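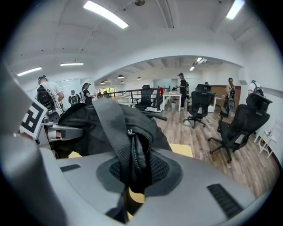

Figure 2. Black fabric with a zipper and a flat woven strap, folds bunched.

4.2 Straps and zippers

Soft bags were a joy to study! Unlike the boxes in Section 4.1, a bag takes a new shape every time it is picked up, and a zipper running diagonally through the folds (Figure 2) is a lovely clue to how the cloth lies. Rizzi and Greco sorted our 30 bags by strap type — flat woven straps proved the easiest to follow by eye.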